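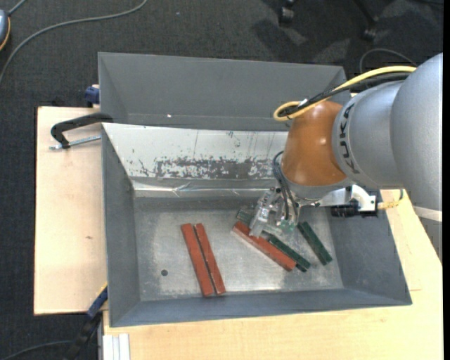 Relatório de progresso - Projeto Vustuso
Período: setembro a dezembro
Entidade executora: Listitz
Destinatário: Fundo Llewellyn, a/c Alistair MacAulay

1. Objeto do relatório

O presente documento dá conta da demonstração prevista no plano de trabalhos (tarefa 4) e do dia aberto que se lhe seguiu. A tarefa trata da recolha de barras de secção retangular dispostas sem ordem numa caixa metálica, com localização por visão e preensão por garra montada no punho do braço KUKA. As tarefas 1 a 3 foram descritas no relatório anterior e não sofreram alterações.

2. Demonstração à entidade financiadora

A sessão teve início às 10h00 e decorreu na célula de ensaio da Listitz. Estiveram presentes Alistair MacAulay, pelo Fundo, e dois engenheiros da Grollov, parceiro industrial do projeto.

O programa acordado compreendia 80 ciclos de recolha. Cada ciclo inicia-se com a aquisição de dados sobre o conteúdo da caixa, segue com o cálculo da pose de preensão e termina com a deposição da barra fora da caixa. As barras são repostas manualmente entre séries, em posição arbitrária. Foram usadas barras vermelhas e verdes; a cor serve apenas para identificar a peça nos registos e não é usada pelo algoritmo de localização.

Dos 80 ciclos, 19 exigiram segunda tentativa. Os registos mostram que a maior parte destes casos corresponde a barras encostadas uma à outra, situação em que o dedo da garra não dispõe de folga lateral suficiente. Em 2 ciclos a célula parou e foi necessário rearmar o sistema à mão. A causa foi a mesma nos dois: pose calculada demasiado próxima da parede inclinada da caixa, rejeitada pelo controlador.

A pedido da Grollov, repetiu-se a última série com iluminação ambiente reduzida. Não se registou diferença nos tempos de ciclo. Os reflexos no fundo da caixa continuam, contudo, a gerar pontos espúrios na nuvem de dados, e a filtragem atual elimina-os com algum custo de cálculo.

3. Dia aberto

No dia aberto a célula funcionou das 14h00 às 17h30, com velocidade limitada e operador junto à paragem de emergência. Inscreveram-se 377 visitantes, divididos por turnos. As perguntas mais frequentes incidiram sobre o tempo de ciclo, a substituição da garra e a possibilidade de trabalhar com peças não metálicas. Não houve incidentes a reportar.

Duas empresas da região pediram contacto posterior. Os pedidos foram encaminhados para a Grollov, nos termos do acordo de parceria.

4. Desvios ao plano

A demonstração estava prevista para novembro e realizou-se em dezembro, por atraso na entrega dos cabos de reserva. O desvio não afeta o orçamento. A rubrica de deslocações ficou abaixo do previsto e propõe-se a transferência do saldo para consumíveis.

5. Trabalhos seguintes

- Revisão da margem de segurança junto às paredes da caixa.
- Ensaio de uma estratégia de separação para barras encostadas, por empurrão lateral prévio à preensão.
- Nova série de 80 ciclos, com o mesmo protocolo, para comparação direta.
- Entrega dos registos completos da demonstração ao Fundo, em formato a indicar por Alistair MacAulay.

Solicita-se a validação do ponto 4 antes do início da tarefa 5.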